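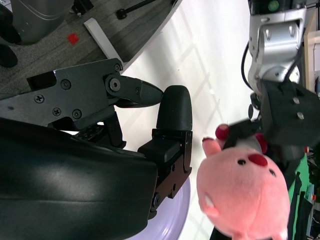

Pig plush, pink, with dark red snout and button eyes.

Jonero Plush Pig - review

Bought in March from the Clutberg shop in Nolturham, one of two soft toys ordered together. The second, a Soriano rabbit, is reviewed separately.

Construction: the body is a short-pile fabric with a soft, fuzzy finish. The snout is a dark red oval set slightly above the eyes, which are small and black. The ears are pointed and stand up without wire. The coloured tips are the only real decoration and they suit the toy.

Stitching: seams are even along the back and belly. I found one loose thread under the chin and trimmed it. The eyes were pulled firmly by hand and did not shift. With button eyes I would still keep it away from babies.

Filling: medium firm. It springs back after a squeeze, though the neck is a little underfilled and the head tips forward when the pig is sat upright.

Washing: two cool machine washes, air dried. No colour ran from the red parts. The pile flattened on one side and needed a soft brush.

Item number 729 on the label, 798 on the receipt - check which one you are quoting if you need to return it.

Four stars. One off for the neck.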